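Housekeeping and Table Service, Unit 4
Handout: Bins, trays and the trouble with "a place for everything"

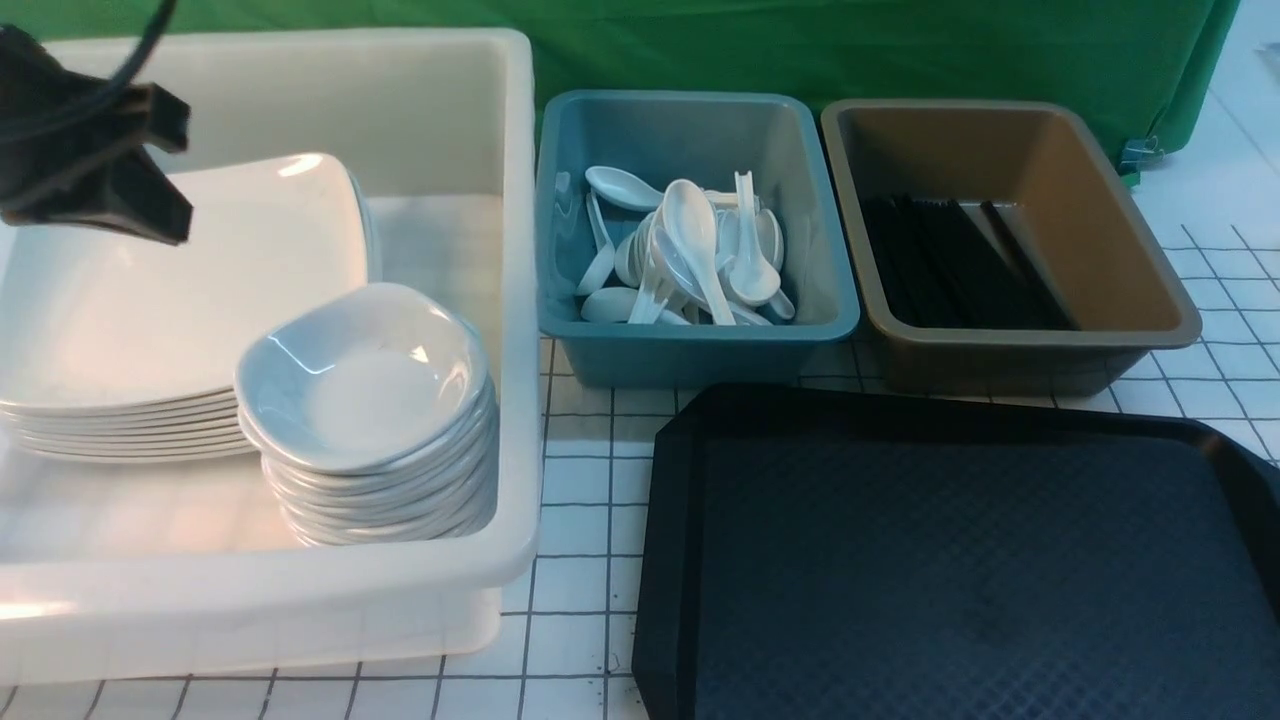
Last week's session ended in an argument about whether sorting tableware into bins saves any work at all, and I promised to write down where I stand. I stand more or less where I did before. Bins are useful. The claims made for them are mostly not.

The usual teaching goes like this. You give each kind of item its own container, you keep the containers in a fixed order, and the clearing of a dining room then looks after itself. Most of you will have read this in the Bustamante chapter, where it takes up a page and a half and comes with no evidence. Please read it again with a pencil in your hand and mark every sentence that begins "it is well known". Known by whom?

1. Sort by kind or sort by next step?

Sorting by kind means plates with plates, bowls with bowls. Sorting by next step means everything that needs scraping goes here, everything that goes back on the shelf goes there. The books treat the first as obvious. I think it is obvious only when the crockery is clean and you are putting a service together. At the end of a meal the second often wins, and in between there is a muddle that neither rule deals with very well.

Plates and bowls sharing one large bin is a fair test. A purist would split them. But a wide bin with a stack of plates at one side has floor left over, and a stack of nested bowls will stand in it. You have saved a container and a trip. What you have lost is easy access: where a bowl overlaps the plates, the bowls have to come out before the plates can be lifted straight up. Decide which you will want first when you load, and put the other one down second only if you are happy to shift it.

2. Stacking

Nested bowls take up little room across and a good deal of room upwards. This is usually written up as pure gain. Try carrying a bin with a tall stack of bowls in it down a corridor with a door halfway, and then tell me. Squarish plates sit well together if they are turned the same way, and badly if one is a few degrees out, as the corners catch. Round ones don't care.

I have never been persuaded by a set number for stack height. Fornberg's guide says 12 plates and gives no reason. What weight of plate? Carried by whom, and how far? A better rule is that you stop when you can't lift the bin with a straight back – and you find that out before service.

3. Colour

Coloured bins are sold on the idea that staff will learn the code. Efa Lloyd tried it in August with 19 trainees, and her notes are on the course page. Most of them could recite the code at the end of the first morning. Rather fewer were following it by the afternoon, when people simply put things in whichever bin was nearest. She reads this as a training problem. I read it as a sign that position beats colour, and that if the bins get shuffled the colours won't rescue you. We have agreed to disagree, and you may side with either of us in your written work provided you argue it.

4. Trays

A tray is not a shallow bin and should not be loaded like one. Things slide. Keep the heavy pieces over your hands and leave a gap at the edge for your thumbs. The non-slip liners from Flesero do grip on a flat surface; I have seen nothing to show they help much once the tray is tilted, and the leaflet is silent on the point.

Marking out a tabletop in a grid before you set out the bins is worth trying once. It shows you how far containers drift in the course of a session. Whether it makes anyone quicker I doubt.

For next time

Read Rochelle Grimshaw's article on clearing in small dining rooms, which is short and, unusually, says where her method failed. Then choose one claim from this handout, mine included, and work out how you would test it with 2 people and an ordinary set of crockery. One side of paper. Say what result would change your mind. If you can't think of one, pick another claim.

Written work is due at the office by noon on Friday, November 12, 2021. The limit is 1,000 words, and the reading list does not count towards it.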